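Skutgate Table Practice Kit for Hand-Held Grippers
Item 472
In stock, ships from our Emidmont warehouse

We put this kit together after years of hearing the same thing from customers: the gripper is fine, the arm is fine, and yet every person at the bench has their own idea of what a safe and tidy work area looks like. So the kit comes with the Petton bench rules, printed on two wipe-clean cards (one for the wall, one for the table), along with floor tape, spare finger pads and a log book with 80 pages.

The rules are short and written in plain words. Clear the table of anything that isn't part of the task. Check both finger pads before you start, and write down any change of pads in the log. Keep your free hand out of the space between the fingers. Soft goods such as ties, scarves and straps go back to the same starting place before each new run, and please do agree on that place beforehand, it saves such a lot of arguing later! 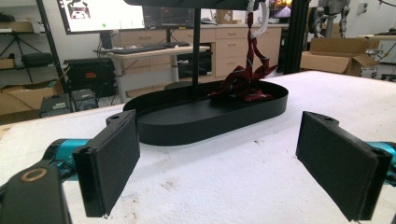 If you already follow your own site rules, keep them, and use our cards for whatever they leave out. The cards don't replace a risk assessment for a powered arm, and you'll still need one of those before anybody shares a table with it.

Setup takes nearly 2 hours, tape included. Hidayat pads fit too, and can be added at checkout.

Card text last revised 4th February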